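Updated Mar 7, 2020

# How to Seal a Stone Countertop (and How to Tell If You Even Need To)

Most of what you read about sealing stone was written by people who sell sealer. I've sealed three kitchens, two of them my own, and I skipped the fourth because it didn't need it. So take this as advice from a homeowner with a grudge against labels that say "lifetime protection."

## Step 1: Find out what you've got

Marble, granite, quartzite and engineered quartz get mixed up all the time, even on sales tickets. Engineered quartz should not be sealed. The sealer can't soak in, so it dries on top as a haze and you spend a weekend scraping it off.

Pattern won't settle the question. Dark stone with thin cream and gray veins could be marble, and it could just as well be a printed or man-made slab. Look at an unpolished edge under the sink cutout if you can reach one. Still stuck? Call whoever cut it and ask for the name on the slab.
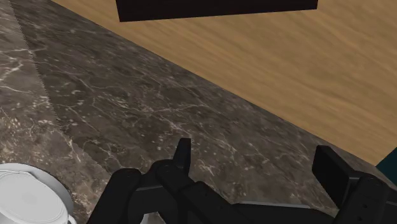 ## Step 2: Do the water test

1. Clear a spot near the sink and another near the stove.
2. Wipe both with plain water and let them dry overnight.
3. Pour a spoonful of water on each spot and set a timer for 30 minutes.
4. Wipe it up and look at the stone from a low angle.

A dark patch means water is getting in and sealer may help. No patch means put your wallet away. The sheet that came with my Hillano sealer says to reseal every April no matter what, and I have yet to see a reason for that other than selling another bottle every April.

## Step 3: Clean, and then clean again

Sealer locks in whatever is already there - grease, soap film, the ring from the olive oil. Use a mild dish soap and warm water, rinse well, and go over it a second time with a fresh cloth. Stay away from vinegar and lemon cleaners on marble. Acid eats the polish and leaves dull marks, and sealer won't fix those or prevent new ones.

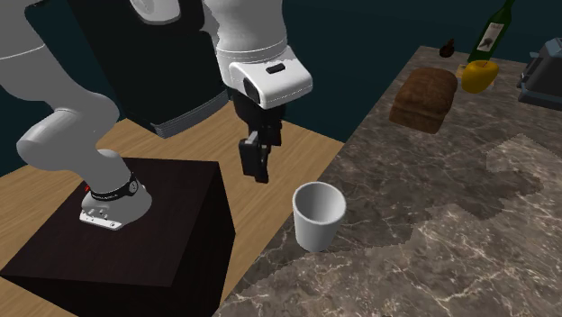

**Does sealing stop stains for good?**

It slows them down. You get more time to wipe up wine or coffee before it soaks in, and leaving a spill overnight can still mark the stone.

## Step 4: Put on a thin coat

Test first in a corner you don't care about. Some sealers darken stone, including a few that swear they don't. My Gachanja "natural look" bottle turned the test corner a full shade deeper.

- Open a window.
- Wipe the sealer on with a lint-free cloth, working in small sections.
- Let it sit as long as your label says and no longer.
- Buff off every bit that hasn't soaked in.

That last one is where people go wrong. Leftover sealer turns sticky, and then streaky. If it has already dried, dampen a cloth with a little fresh sealer, rub the streaks, and buff right away.

Skip the second coat unless the water test still fails after the first has cured. I tried a Dolow two-part kit that called for three coats. The stone stopped drinking after one, and I was just moving liquid around. 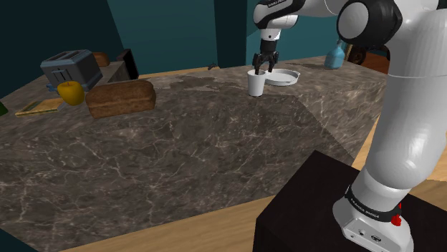

**How long should I wait before using the counter?**

Go by the cure time on the label, and keep water and food off until it's up. If the label gives a range, use the longer number.

## Step 5: Test again before you believe it

Repeat the water test once the sealer has cured. If the patch comes back in the same place, you either missed a spot or bought a weak product. Write the date on masking tape inside a cabinet door and run the test again in a year or so.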